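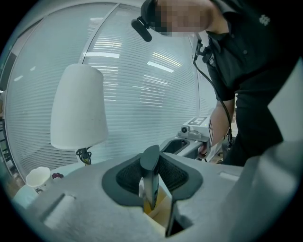

I bought the Graditz room divider kit in April, after a year of telling everyone I didn't need one. The pitch is that it gives you a quiet, private work area without a contractor, and I have never trusted that pitch. I have spent too many years in offices with glass partitions and white horizontal blinds to think that blocking the view does much for the noise. Blinds on glass stop people from waving at you. You can still hear every word of their phone calls. So my question was whether a set of fabric panels on feet could beat that, and for $1,175 I thought it should.

The kit comes as four panels, a bag of connectors and a sheet of drawings with no words on it. Graditz says one person can put it up. One person can, if that person is patient and has a wall to lean things on. The connectors are stiff and two of mine needed a rubber mallet. The feet are better than I expected and don't slide on carpet, though they wander a little on the tile by my door.

Each panel is 64 inches tall. Sitting down, I can't see over it. Standing up, I see everybody and they see me, so forget about privacy if you use a standing desk. The taller version costs more and I wasn't about to find out how much better it was.

Now the noise. The box says "up to 88 percent quieter," with no word on what was measured or where. My ears are not a lab, but I'd call it a small change. Typing and chair squeaks are softer. Voices come over the top and around the sides, same as ever. Lena Jakubowski, who sits on the other side of it, said she hadn't noticed any difference and asked if I could move it away from her lamp.

I also looked at the Brernari screen, which is closer to $1,000 and lighter, but the one in the store rocked when I touched it - not a good sign for something next to a coffee cup.

What I do like is the fabric. It takes pushpins, it hasn't sagged, and a spot of soup came off with a damp cloth. As a large bulletin board that happens to stand up, it is very good. As a cure for a loud office, I'd save the money and try a decent pair of headphones first.

Three stars. The extra connectors are still in the bag if I ever need them.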